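About Dorkoren

Blocks, baskets and a place to put things away

Dorkoren is a small toy library and play workshop. We lend out plain things — blocks, baskets, cloths, stacking cups — to families, childminders and nurseries, and we run tidying-up sessions for under-fives in the front room at Custness. Joar Åberg started it with 3 shelves and a borrowed van. We now have 61 sets on loan and a waiting list for the bigger ones. Sorry about that. We are working on it.

What we lend is mostly simple. Coloured cubes, no letters, no pictures. Baskets low enough for a two year old to see into. A white cloth to lay under it all so the colours show up and the corners of the table don't get knocked about. Sets come in a cotton bag with a card saying what should be in it. Please check the card before you bring it back!
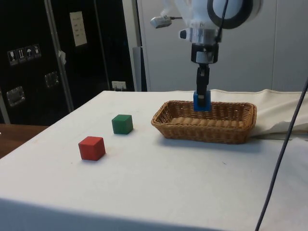 Tudur Voyle
Sets and Repairs, Dorkoren

Red, green and blue is the starter set. One cube of each, one long woven basket with rounded corners, one cloth. I get asked why so few. Give a toddler forty-two blocks and they tip them out and walk off. Give them three and they'll put them in, take them out, put them in again till teatime. The bigger bag (42 blocks, five colours) is better from age four or so and goes out under the name Breron, after the lane we used to be on.

I check every basket that comes back. Loose ends get tucked in or trimmed, rims get rubbed down if they've gone scratchy. Cubes get a wipe with a damp cloth, never soaked, they swell. Cloths go through a hot wash. If something's chipped just tell us, we dont charge for chips.

Sessions are four weeks at a time, next lot starts after June 6, 2021. Small groups, grown-ups stay. Bring socks. Nurseries can book the Dahlgren room upstairs for a whole morning, though there is no lift and the stairs are steepish.

Old toys — yes please, if they are clean and al the pieces are there. No batteries. Leave them in the porch, not on the step.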